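Stand-up Specials Run Too Long
By Cledwyn Mostyn
5/31/24
Last updated: 5/31/24, 9:14 a.m.

The hour is a unit of television scheduling. Comedians still write to it.
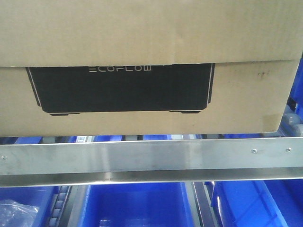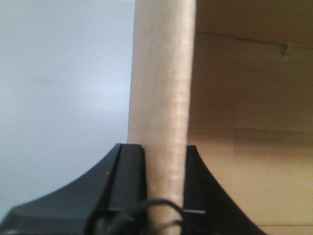
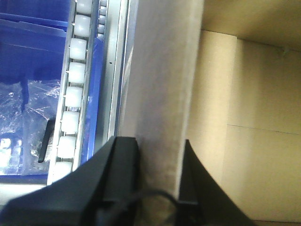

Cardboard box, cardboard tube, blue plastic bin.

Dae-han Na's new special, "Kamik," was taped in August at the Plallstead, a room with 187 seats. It has 40 minutes of strong material. The remainder is a story about a rental car, told in two parts, and a crowd segment that depends on a man in the front row who does not want to talk.

The cause is the contract. Fatel, the streaming service, pays for a full hour and pays much less for anything under it. A comic with 40 good minutes will find 20 more. Padding of this kind is easy to detect: the gap between laughs grows, and the edit starts cutting to the audience.

Vasconcelos, the label that issues Na's albums, has no minimum length. His last record there is shorter and has no slack in it. He cut the rental car from that one.

Fatel could pay a flat fee per special and let the performer set the length. The cost would be the same, and more viewers would reach the closing bit. In Na's case it is the best thing he has written.

Shares: 40 | Comments: 2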